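June, late morning

Rain again, so I stayed in and did the brushes. I have been putting it off since Easter. I wear hardly any makeup in winter, a bit of powder and something on the brows, but I use the same two brushes every day and the rest sit in the mug on the bathroom shelf collecting dust and hair.

I tipped them all out on a towel first and sorted out what I wanted to keep. Three went straight in the bin. One had a split handle and the other two were from the set I bought at the Plumgate markets, which shed from the first week. The bristles came off on my cheeks and I would find them at lunch. The set cost 40 dollars and I should have taken it back.

I have been using the Tedum soap, the hard cake in the tin. It lasts for ages and doesn't leave that perfumed smell the liquid one did. Warm water, not hot, and keep it off the metal part. I filled the jug to the 300 mark, added a bit of white vinegar and used that for the last rinse. The foundation brush took four goes before the water ran clear. The eye ones were quick apart from the liner brush, which had gone stiff right through. I worked it in my palm for a while and it came good, more or less.

Then the usual problem of where to put them. The bathroom sill is too narrow and the last time I stood them upright the glue let go in one of them. Flat on wood is best, with a bit of air on all sides, and not touching each other if you can help it.
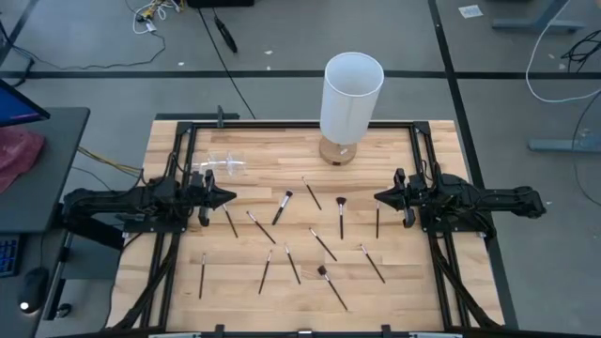
I also went looking for the big Orlandini powder brush, which I am sure I had at Christmas. It isn't in the travel bag or the drawer. I checked the coat pockets as well. The same one is 446 in the catalogue, but the shop in town doesn't carry them any more and I don't want to pay postage on one brush. I'll give it another week.

While I was in the drawer I threw out two dried-up mascaras and a lipstick that had gone a funny colour. There was a tube of Prerkulance hand cream at the back, still sealed, so that has gone next to the kitchen sink. I wiped the drawer out and put in a new liner cut from the end of the shelf paper. It is a bit short on one side but it will do.

Lunch was toast and the last of the pea soup. The rain eased off at two and I got as far as the letterbox - only the water bill and a flyer for gutter cleaning. Our gutters do need doing.

Must wash the mug before anything goes back in it. There was a ring of old powder in the bottom that I had to scrape at with a spoon, and it is soaking now. Also need vinegar, cotton pads and bin bags.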